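Felmont Linen Service: Frequently Asked Questions for Account Holders

Applies to all table linen, uniform and banquet accounts served from the Bassey and Jambridge plants. Terms in a signed service agreement take precedence over anything on this page.

How is my order counted?

Soiled linen is counted at the plant after sorting, not at your dock. The driver's slip records bags only. The piece count appears on the delivery invoice and is the figure used for billing and for loss calculations. If your own count differs, send it in writing before the next scheduled pickup.

What is the minimum order?

300 pieces per delivery for table linen. Uniform accounts have no piece minimum but are billed a flat stop charge. Napkins and tablecloths may be combined to reach the minimum. Kitchen towels may not.

When do I have to change a standing order?

By noon on Wednesday for the following week. Changes received later are applied to the week after that. Increases can sometimes be filled from stock at the Bassey plant; decreases cannot be backdated.

Can I mix colors in one soil bag?

No. White goods go in the clear bags and colored goods in the blue. Red and burgundy napkins are bagged separately from all other colors, including during the first month of a new account. Mixed bags are sorted at the plant and a sorting fee is added to the invoice.

Do you remove candle wax?

Yes, within limits. Wax is softened in the first wash cycle and most of it comes out. Dyed wax can leave a permanent mark on polyester blends. Do not scrape wax with a knife before bagging. Cuts made this way are charged as damage.

What about mildew?

Mildew is treated as customer damage. It develops when damp linen is held in a closed bag, usually in warm weather, and most claims reach us in July. Hang wet tablecloths over a rail before bagging, or call for an early pickup.
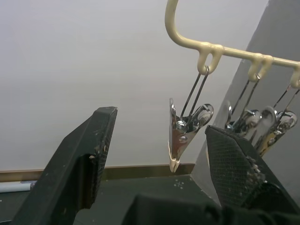
Page 2 of 3

Are skirts and trousers returned folded or on hangers?

On clip hangers by default. Folded return is available on request and takes effect at the next delivery. Clip hangers remain the property of Felmont and should go back with the driver, bundled and tied. Unreturned hangers are billed each quarter.

The clips leave marks on the waistband. Can this be avoided?

Marks on wool blends usually steam out. For heavier fabrics, ask for the garments to be clipped inside the waistband — this adds a day to processing. Pleated skirts are always clipped at the outside edge and cannot be changed.

Who handles alterations?

Hems, buttons and zippers are repaired at Jambridge. Tag the garment with the yellow repair ticket and mark the location of the fault. Untagged garments are washed and returned as they are. Resizing is done by an outside shop, Flulari, and is quoted separately.

What starch level should I specify?

Level 2 is standard for napkins. Level 3 is used for formal folds that need to stand. Starch has little effect on spun polyester at any level, and a change in level will not correct a napkin that has reached the end of its service life.

How are losses charged?

At replacement cost, less depreciation, once per quarter. The rate table is attached to your agreement. Linen found later may be returned for credit if it carries our woven tag and is still fit for use.

How do I dispute an invoice?

Write to Wolfram Kuhlmann, Accounts, Felmont Linen Service, or call the main line and ask for extension 2848. Have the invoice number and delivery slip at hand. Undisputed lines remain payable on the normal date.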